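Ensinar um braço com paciência

Já são 15 tardes que passo a guiar o braço com a mão. Eu seguro perto do punho, levo a garra até o anel e depois até o pino, e o programa guarda o caminho. Mizanur Jayasinghe prefere o comando remoto, mas eu sinto melhor a altura quando empurro eu mesma.

O anel roxo é o meu exercício desta semana. Ele começa sobre a madeira, ao lado da base vermelha, e a garra precisa descer bem vertical.
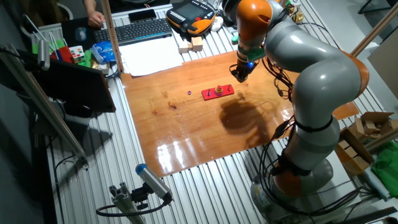

O que ainda corre mal

Na quinta-feira gravei umas 500 demonstrações curtas e apaguei muitas, porque a minha mão hesitava e o braço aprendia também a hesitação. Agora faço duas pausas fixas: uma antes de fechar a garra, outra em cima do pino. Amanhã experimento mais devagar.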